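Section 3. Showing a task by hand

Tovow set-up guide, gym cleaning kit. Rev. 20/04/2024, L. Šindelář

Read section 2 first if the head unit isn't paired yet. Nothing below works without it.

3.1 What you need

Head unit, charged. Strap, middle size fits most people.
Base box, switched on, green light steady.
Cloths. Same sort the robot will get later, dark ones are fine.
The task sheet for the room. One task per sheet.

Note: the Orakzai strap from the old kit fits but slips when you look down. Use the new one. The old one is fine for remote control work, where you sit upright anyway.

3.2 Before the first take

1. Put the head unit on, lens just above the eyebrows. Tighten at the back, then the top.
2. Look down at your hands as if working. Check the preview on the base box. Both hands in view? Good. If you only get wrists, tilt the lens down a click.
3. Roll your sleeves up past the middle of the forearm. Loose cuffs confuse the hand tracking.
4. Take off watches, rings, anything shiny.
5. Set the room light how it will be on a normal day. Blinds down if there's sun coming in. A bit of glow through the blind does no harm, bare sun on a screen or on chrome does.
6. Press START on the base box. One long beep = recording. Two short = card full, see 3.6.

CAUTION: Pedals and flywheels. Make sure the bike is at a full stop and the resistance knob is turned up before you lean over it. Keep feet clear of the pedals.

3.3 Recording a wipe-down

One take = one surface. Do not do saddle, bars and screen in one go, the software can't cut it up later and you'll end up doing it all again.

1. Stand behind the machine, feet apart, weight even.
2. Hold still, hands in view, until the second beep.
3. Fold the cloth. Folded edge towards you.
4. One hand steadies the seat, the other wipes. Stick with the same hand for the whole take.
5. Front to back, then the sides. Go at your normal speed or a touch slower. Don't act it out.
6. Finish with both hands off the seat and hold still again.
7. Press STOP. Say the take number out loud, it gets picked up by the mic.

Note: keep your head down and quiet. If someone talks to you, finish the wipe, stop, then answer. A take where you look up halfway is a lost take.

Takes over 60 seconds are split automatically and the second half is binned. If a surface takes longer than that, do it as two tasks.

3.4 How many takes

7 good takes per surface per machine type. Change something small each time - where you stand, which way the cloth is folded, saddle up or down a notch. Seven identical ones are worth not much more than one.

Do bikes first. Rowers and treadmils have their own sheets.

3.5 Showing by remote control

For surfaces the arm gets wrong after training. Skip this on a first set-up.

1. Park the robot behind the machine, brake on, both arms folded.
2. Pick up the Nosov handsets. Left is left. Check the labels, they have been swapped before.
3. Squeeze the dead-man grip on both. The arms come live only when both are held.
4. Open the fingers, pick up the cloth from the tray, close until the bar on the screen goes amber. Red is too tight, it will drag the saddle cover.
5. Wipe in short strokes. There is a slight lag, so wait for the arm, don't chase it.
6. Let go of either grip to stop. The arm holds where it is.

CAUTION: Nobody within reach of the arms while the grips are held. That includes you. Stand behind the yellow line.

Note: takes made by hand and takes made by handset go in separate folders. Mixing them is the most common reason for a failed upload.

3.6 Checking your takes

Play each one back on the base box before you leave the room. Quick look is enough:

- both hands visible from start to finish
- cloth visible, touching the surface
- no big head swings
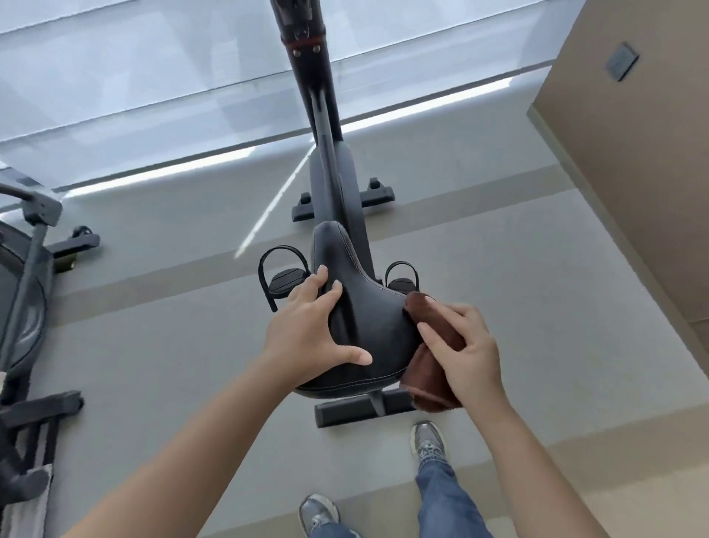

Fig. 3-4. Saddle, by hand. Left hand on the seat, cloth in the right.

Delete bad takes straight away. Hold DEL until the beep. There's no undo.

If the card is full, copy to the base box and then clear it from the menu. Don't pull the card while the light blinks. A card holds 2000 takes so you shouldn't see this often, unless somebody left the old ones on.

3.7 Sending

1. Plug the base box into the network socket. Wireless works, slowly.
2. Choose SEND, then the room name from the Onetti list. If your room isn't on the list, stop and ring us, don't make one up.
3. Leave it on overnight. Status goes to DONE.
4. Bin or wash the cloths. Wipe the head strap with the spray from the kit, not with alcohol, it cracks the padding.

Note: boxes sent out before December need the update in section 5 or SEND is greyed out.

Next: section 4, First run with the robot.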